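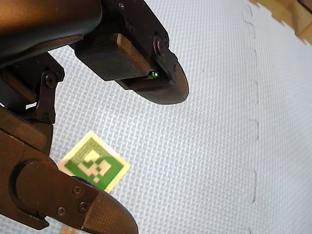

The gray mat and the small square card

In the morning I was cleaning the floor of the small room. The mat is pale gray foam, and it keeps every hair and crumb from my socks. I wiped it two times with a damp cloth, then I drank my coffee standing by the door.

Bendik called before lunch from Haugland. He wants the same kind of mat for his kitchen — I said foam is soft for the feet but chair legs leave holes. He will think about it.

Tomorrow I must buy a new cloth and write to Khrystyna-Mariia.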